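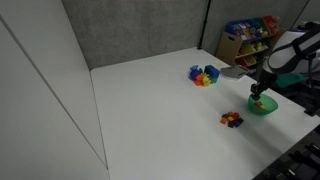 Gripper down in the green bowl, orange and yellow block underneath it. Table rules thread follows, get a brew

Right, a few of you asked for the table rules after I moaned about them last week, so I'm going to type them all out in one go. This is for small tabletop jobs with an arm and a two-fingered gripper. Blocks, bowls, that sort of thing. If you're welding car doors, please go and read something written by a grown-up.

Bit of background. At Durnen we had a rules document that ran to 11 pages and had been written by four different people, none of whom spoke to each other as far as I can tell. It said "ensure a suitable workspace" on page two and then never mentioned the workspace again. Chie Sugawara and I sat down one Saturday with a big bag of crisps and rewrote it. It's two sides of A4 now and I'm stupidly proud of it.

Rule one: the table is for the task. Phones, mugs, keys, your lunch, the pen you swear you'll need in a second, all of it goes somewhere else before you start. I've been told off under this one more than anybody and I wrote it!!

Rule two: plain surface, matte if you can get it. Shiny tops throw reflections about and then you spend an afternoon wondering why the same block gets picked up nicely on one side and missed on the other. (Ask me about the glass desk. Or don't, I'm still cross.)

Rule three is walls. Put something plain behind the table and down at least one side. Office partitions are brilliant for this and every building has a few hiding in a cupboard. It keeps the background steady, and it also stops people leaning over from the back to "just have a look", which is a proper safety point and the one I'd fight for if you made me pick.

Rule four, and this is where the arguments start: hands stay off the table while the arm is live. All hands, all the time. I don't care that it's moving slowly. If a block rolls somewhere daft, you stop the arm, you say "stopped" out loud, you wait for the other person to say it back, and then you reach in. It feels silly for the first 2 days and after that you don't notice you're doing it.

Somebody always says "but that wastes so much time". We timed it when we were writing this up. The whole stop, say it, say it back, reach in, start again business came to 7 seconds. You lose more than that looking for your glasses.

Rule five: know where the stop button is with your eyes shut. I mean that literally, we make people do it. Stand where you'd stand, close your eyes, put your hand on it. If you can't, the button moves or you do.

Rule six. Light bowls slide. A plastic bowl near the side of a table will get nudged over it sooner or later, so decide before you begin how close to the edge you're happy with and stick to that for the whole session. If it's shuffled along between goes, put it back where you agreed. Don't let it creep. It always creeps.
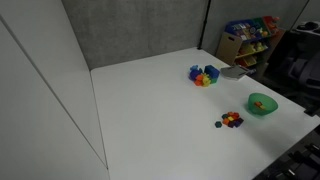 Same table, arm out of the way. Little pile of blocks next to the bowl, built-up cluster at the back

Rule seven is about loose bits, and it's Chie's favourite. Anything small that comes to the table gets checked off before the session and checked off again after. Blocks get under feet, they get into the base of things, they go home in cardigan pockets (me, November, sorry). The check sheet lives with the box the bits came out of. It doesn't live on someone's laptop.

Rule eight: don't tidy for the sake of it. This one surprises people! If the job is picking from a messy pile then leave it a messy pile. New starters love to line everything up in rows, bless them, and then the arm only ever meets rows. Real pieces land touching each other, on their sides, one wandering off by itself. Let them. Tip them out, take your hand away, leave them be.

Rule nine, write down what went wrong in ordinary words. "Dropped orange one on rim of bowl" is a lovely note. "Suboptimal grasp event" is not a note, it's a cry for help. Someone reading it in six months needs to know which block, where, and what you did next. If you didn't see what happened, put "didn't see". I promise that's allowed.

Rule ten: breaks. We settled on 60 minutes as the longest anyone does before swapping out. Chie wanted shorter and I wanted longer, and I was wrong. By the end of an hour I'm watching the gripper the way I watch the washing machine. You swap BEFORE you feel tired, and the person coming on does the eyes-shut button thing again, even if they did it this morning.

A few bits that didn't make it onto the sheet. Okoro had a line about sleeves and lanyards that we nicked half of: sleeves up, lanyard off, long hair tied back. The other half was about hats and I've never understood it, so if anyone from there is reading, please tell me about the hats.

Plomero do a colour tape thing on the floor to show where visitors can stand. I like it a lot. We tried it and the tape peeled up and became a trip hazard of its own, so it's gone back in the drawer until I find a better tape. Recommendations very welcome.

And yes, I know there are proper published standards for robots working near people. Please read those as well! Your safety person should be holding them, and nothing on our two sides of A4 gets you out of doing a real risk assessment for your own arm and your own room. Our sheet is for the stuff that happens between the assessment and home time.

Someone at Vidness has just messaged to ask if they can print it. Of course you can. Change whatever you like, only please leave the "say it back" part of rule four alone, and tell me if you find a clearer way of wording rule six. I've rewritten it five times and "it always creeps" is still doing most of the work.

Replies open till I go and make tea. Chie's about too and she's much more patient than I am about the edge distance question, so send those her way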